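Fedutach Lab Course in Robot Operation
Handout 5: Working the panel
Instructor: Behrouz Shahbazi. Lab sessions: Mehrangiz Heydari, Room 291, Rullanthorpe Building

Read this before your lab session. The first part covers the panel itself, the second part covers what your team has to hand in. If you missed the lecture on grasp planning, read the notes for Handout 4 first, as the terms are not repeated.

1. The panel

All teams work on the same control cabinet. It has two doors, and we refer to them as L and R in the task sheets. A control is named by its door, its row and its place in the row, counted from the left. So R-2-3 is the third control in the second row of the right door, the emergency stop. Use these names in your code comments and in your log. "The red one" is not a name – there are several red ones. 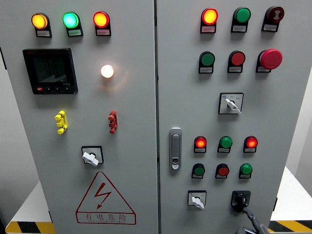 Figure 1. Control cabinet, doors L and R. The emergency stop is the large mushroom-head button on door R.

Lamps and push buttons look much alike from the head camera. Both are round, both sit in black housings, and both come in red and green. A color threshold alone will not tell you which is which. Last January most teams lost points here, because their detector treated an unlit green button and an unlit green lamp as the same class. Label your training crops by hand for this part.

A lit lamp also washes out its own color. The middle of a red lamp can read as orange or yellow, and the green one on door L has a pale center. Sample the ring of the lamp and leave out the middle.

2. Approach and contact

The rotary switches are harder than the buttons. You need the angle of the handle before you choose a wrist pose, and you need to keep that angle up to date while the gripper moves in. Estimate it again at the end of the approach, from the last clear view.

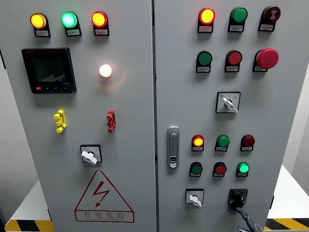 Set the approach speed to the slow profile for the last part of the move. The Golestani wrist controller will let you go faster, but the contact check runs at a fixed rate and a fast approach can push past the stop before the check fires. If your team wants to change the contact limit, ask Mehrangiz first and write the old and new values in the log.

Press buttons with closed fingers, straight on. For rotary switches, open the fingers, line them up with the handle, close, and turn from the wrist. Do not turn by moving the whole arm sideways. It loads the shaft of the switch.

3. Checking the result

After each action, back the arm out of the view and take a fresh image before you decide the next step. A press that felt right at the gripper may not have registered, so do not record a success on force data alone.

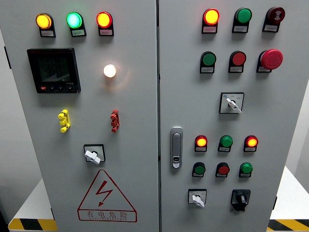

Compare the new image with the one from before the action, control by control, using the names from section 1. Record every difference, including ones you did not expect. If two lamps change after one press, that goes in the log too. Small shifts in head position will move the whole panel by a few pixels, so align the images on the door seam and the latch before you compare.

4. What to hand in

Each team of 2 submits one log file, one short report and the code. The report should have:

– the action sequence you planned and the one you ran
– your lamp and switch detector, with its errors
– one failed attempt, explained

The sequence has 11 steps and is listed on the Grunon course page. Steps may be repeated but not skipped. Upload everything by September 4, 2026. Late work goes to Behrouz Shahbazi by email, with the team name in the subject line.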